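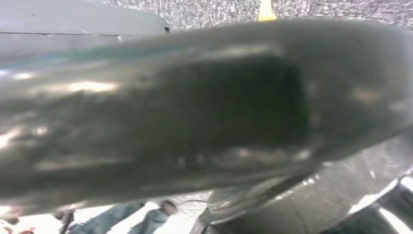
4. Mise en place au poste – prise de service

Valable pour les postes équipés Vulen, atelier Breltow. À faire avant chaque série, même courte.

1. Vérifier que personne n'est assis ou accroupi près du bras. Si quelqu'un travaille au sol : arrêt, on attend.

2. Amener le robot à côté de son carré. Pas dedans tant que l'écran affiche 255.

3. Code 176 = pince non référencée. Relancer la prise d'origine, attendre 15 secondes, recommencer une fois. Pas deux.

4. Câbles : les ramener vers les pieds des tables, hors passage.

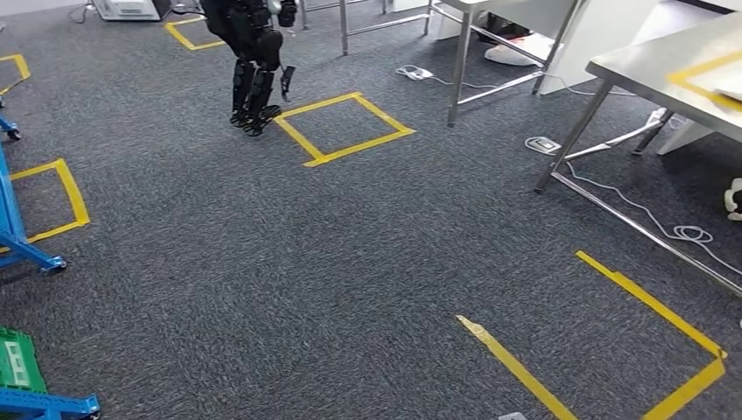
Fig. 4-2 – Repères jaunes au sol, robot à côté d'un carré.

5. Caisses et supports à roulettes : freins mis, alignés sur le ruban. Ruban qui se décolle = à refaire avant la série, pas aprés.

ATTENTION – Ne jamais passer la main entre les doigts de la pince, même à l'arrêt. Le maintien reste actif 12 secondes.

Ce qui change pour l'équipe

– Le port des caisses passe au robot. Le contrôle et le tri restent à l'opérateur.
– Plus de rotation toutes les deux heures sur ce poste. Nouveau planning affiché depuis février, voir chef de ligne.
– Le sol fait partie du poste : qui déplace un support le remet.
– Droit d'arrêt pour tous, intérimaires compris. Pas de justificatif à remplir, juste une ligne dans le cahier Adebisi.

Note : la cadence affichée est celle du robot. Elle ne sert pas à évaluer les personnes, ni ici ni aux autre postes.

Suite : section 5, reprise après arrêt.

Temps de lecture : 2 min
3 partages – 0 commentaire
© Stuvska – Contact – Haut de page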